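## Chapter 11: Dressing a Surface

*Draft for class use, April 27, 2026. Page refs to be fixed.*

Most people leave the counter till last. Walls done, floor done, lamps in, then whatever is left in the box gets put down wherever. Bad habit. A counter or a desk is the first thing a visitor leans on, so it gets looked at up close.

This chapter: small objects on flat surfaces. Bowls, fruit, pencil pots, paper goods. Three jobs by the end of it:

- fill a bowl so it reads as full from standing height
- keep desk things and kitchen things on one surface without a mess
- write a prop list somebody else can follow

You'll need chapter 9 (color) fresh in your head. Chapter 10 less so.

### 11.1 Start with the bowl

Bowl first, always. Everything else gets placed off it. A plain rim is forgiving, a wavy one is not, it already has a lot going on, so go easier on the filling. Big pieces in the bottom, pears and avocados and so on. Stems up or sideways, never all the same way. Odd shapes next to smooth ones. Grapes go in last becuase they drape and cover gaps.

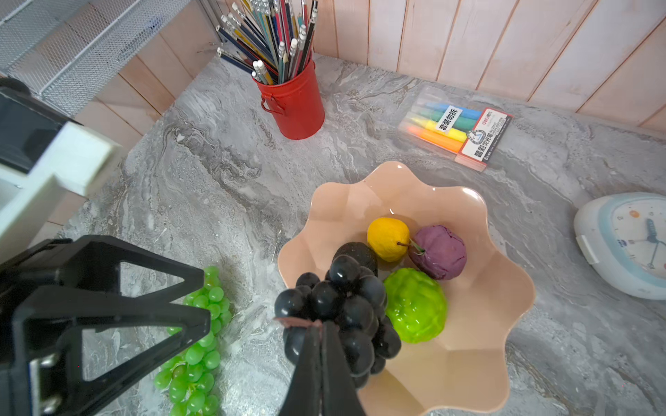 Dark grapes and green grapes do different work. Dark ones make a hole in the color, so put them against something pale or bright. Yellow is good, lime green is better. Green ones vanish next to other greens and are best kept for the rim or left out on the counter until you know if the bowl needs them. It often doesn't.

Artificial fruit is light. Slides about. Lift grapes by the stem, not by the fruit, or you pull the bunch out of shape. The Kurkico catalog lists 183 pieces of fruit and students want all of them. Pick five or six.

### 11.2 The back row

Tall things against the wall. A pot of pencils gives height for almost no money, and a full pot looks better than a half full one. Let them fan. Wire mesh behind is fine, it goes quiet in gray.

Packs of markers are harder. Lots of color, lots of print on the wrapper. Lay them flat, or take the markers out and put them in the pot if the client allows it. On the Leemans job in March we had 16 packs on one shelf and all you saw was labels.

**Marble patterns.** Busy surface, so fewer objects. Leave bare counter showing between groups, a hand's width at least.

### Before you read on

Clear a surface at home. One bowl, one pot, one flat item. Sketch it from the front and from above, then move the bowl to the other end and sketch agian. Bring both sheets to class. The Hondar and Warex price lists are at the back of the book, you'll want them for 11.3, where the budget is 100 dollars and has to cover the bowl.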